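Notes on Voting in a Scheme of Arrangement

In June I attended, as a small trade creditor, the meeting convened to consider the scheme proposed by Vadine, a manufacturer of pumps and filter housings which had stopped paying its suppliers in the ordinary course. I have kept this blog for some years as a record of matters that concern small suppliers, and several readers have written to ask how the process worked from the point of view of a person who is owed money and does not employ a legal department. The following is a record of my own experience. It is not legal advice, and the rules will differ according to where the debtor is incorporated and the terms of the particular scheme.

My claim arose from calibration work carried out for Vadine under a standing purchase order. There were 12 unpaid invoices, of which 11 were accepted without comment. The remaining one was disputed, and I return to it below.

The notice

The first document I received was a notice addressed to all known creditors. It stated that the company intended to put forward a compromise, named the proposed scheme manager, and set a final date for the lodging of claims. It came by post and again by email. The email had been filtered as unwanted correspondence and I found it only after the paper copy arrived. Suppliers who deal with a customer in difficulty should check such folders regularly, and should make certain that the customer holds a current postal address. Mine had been updated on the sales side of Vadine's records but not in the finance ledger, and the envelope had been forwarded from my former premises.

The notice was brief. It did not set out what creditors would be offered. It explained that the terms would be contained in a separate explanatory statement, and that only those who had lodged a claim in the prescribed form would be entitled to vote or to receive a distribution. I consider that this last sentence deserved greater prominence than it was given. It appeared in the final paragraph of the second page, after the instructions for parking.

Completing the form

The form itself was not difficult. It asked for the name of the creditor, the amount owed at the stated date, the nature of the debt, and whether any security was held. A schedule of invoices was to be attached, together with copies of purchase orders and evidence of delivery or completion.

The greater part of my time was spent on evidence of completion. For the sale of goods, a signed delivery note will normally suffice. For services the position is less tidy. I had been in the habit of sending a certificate by email on the day the work was finished, and in most cases somebody at Vadine had acknowledged it. Where no acknowledgement existed, I attached the site attendance sheet. I have since changed my procedure, and a signature is now obtained before I leave the premises.

Interest required some thought. My terms of business provide for interest on late payment, but I had never charged it to this customer. I included it in the claim up to the stated date, on a separate line, and it was allowed. Other creditors with whom I spoke had omitted interest in the belief that it would irritate the scheme manager. I can report no sign of irritation.

I submitted the form by email and by recorded post. An acknowledgement was received seven days later, quoting a reference number which had to be used in all further correspondence.

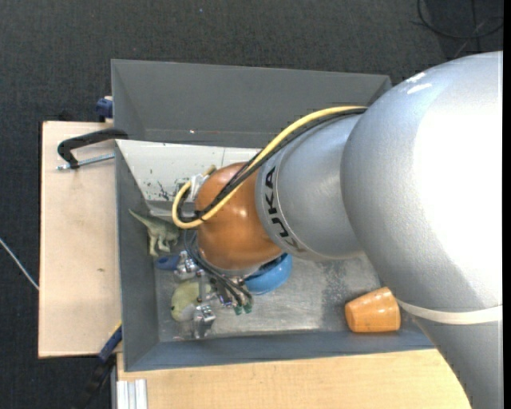
A KUKA robot arm with a multi-fingered gripper, reaching across a grey bin.

The disputed invoice

Adjudication is the stage at which the scheme manager decides, claim by claim, how much is admitted. I received a schedule showing the amount claimed, the amount admitted and, in a narrow column at the right, the reason for any difference. Against one invoice the reason given was "no order". The work had been requested by telephone and confirmed afterwards in a message from a Vadine supervisor, without a purchase order number.

I was given a short period in which to object. I wrote a letter of one page, enclosing the message and two earlier examples of work ordered and paid for in the same manner. I was advised on this by Nour Atallah, who has handled credit control for a number of firms in our trade and who was kind enough to read my draft. Her principal suggestion was that I remove three paragraphs describing my disappointment with Vadine's conduct. The letter was improved by their removal. The invoice was admitted in full for voting purposes, with the manager reserving the right to examine it again before distribution.

That distinction had not been clear to me. A claim may be admitted at one figure for the vote and at another for payment. Creditors should read any letter of admission with this in mind, and should not enter the figure in their forecasts as though it were settled.

The explanatory statement

The statement was long and was circulated several weeks before the meeting. I read all of it, and would recommend that others read at least the comparison of outcomes, the treatment of each class, and the conditions that must be satisfied before the scheme takes effect.

The comparison of outcomes set the estimated return under the scheme against the estimated return in a liquidation. The scheme figure was higher. It depended, however, on an investment by a firm named Futgate, and that investment depended in turn on the continuation of a supply contract with Jorkon. Neither condition had been met when the statement was printed. The document said so plainly, in the section on risks, but the covering letter did not, and I suspect that many recipients read only the covering letter.

Creditors were divided into two classes. Secured lenders formed the first, and trade creditors and others without security formed the second. The division matters greatly, as each class votes separately and a scheme may fail if either declines it. There was some feeling among the smaller suppliers that we ought to have been placed in a class apart from the larger unsecured creditors, whose continuing contracts gave them an interest in the survival of the company that we did not share. The point was raised in correspondence. The reply was that classes are determined by legal rights against the company and that private commercial interests are ordinarily considered at a later stage, when the court is asked to give its approval.

The meeting

Creditors were permitted to attend in person or to appoint a proxy. The proxy form allowed a direction to vote for or against, or left the matter to the discretion of the proxy holder. I noted that where no name was inserted the chair would act. Those who intend to vote against a proposal should complete the direction with particular care.

Registration opened at 9.30 in the morning and was slow. Each attendee was required to produce identification and, in the case of a company, a letter of authority. Several representatives had not brought such a letter and were obliged to telephone their offices. The meeting began late in consequence.

The chair explained the proposal and invited questions. The most useful came from Sneha Pal, representing a packaging supplier, who asked what would become of the scheme if Jorkon gave notice before the investment was completed. The answer was that the scheme would not take effect and that the company would be expected to enter liquidation, with the costs of the scheme ranking ahead of ordinary creditors. I had not found those costs quantified in the statement. The chair undertook to circulate a figure and has since done so.

A representative of Pathak, the largest creditor in our class by value, spoke in favour. Two smaller creditors spoke against, chiefly on the ground that payment by instalments would extend over too long a period. Voting was by poll. A majority by value is not sufficient by itself in a process of this kind, and the numbers of creditors voting may also be relevant, so that a small supplier's paper is not without weight.

I voted in favour. I did so without enthusiasm. The alternative return was very low, and I judged that a delayed payment with some prospect of arrival was preferable. Others with identical papers reached the opposite conclusion, and I do not think them unreasonable.

The proposal was carried in both classes.

Present position

The scheme now awaits the approval of the court. Until it takes effect no payment will be made, and creditors have been asked not to contact the company's finance staff about individual balances. All enquiries are to be directed to the scheme manager, quoting the reference number.

I continue to carry out a small amount of work for Vadine on terms of payment in advance. These sums are kept on a separate account and must not be confused with the balance under the scheme. Suppliers in the same position should confirm in writing how any new payment is to be applied, as a bookkeeping system left to its own defaults will often set it against the oldest invoice. Mine did so once, and the correction required a journal entry and two letters.

For accounting purposes I have made provision against the greater part of the old debt. Relief for the tax already paid on unpaid invoices is a separate question with its own time limits, and I have asked my accountant to consider it before the end of the quarter.

Readers who hold claims against Vadine and have not received the chair's letter on costs should write to the scheme manager for a copy. I shall add a note to this page when the date of the court hearing is known.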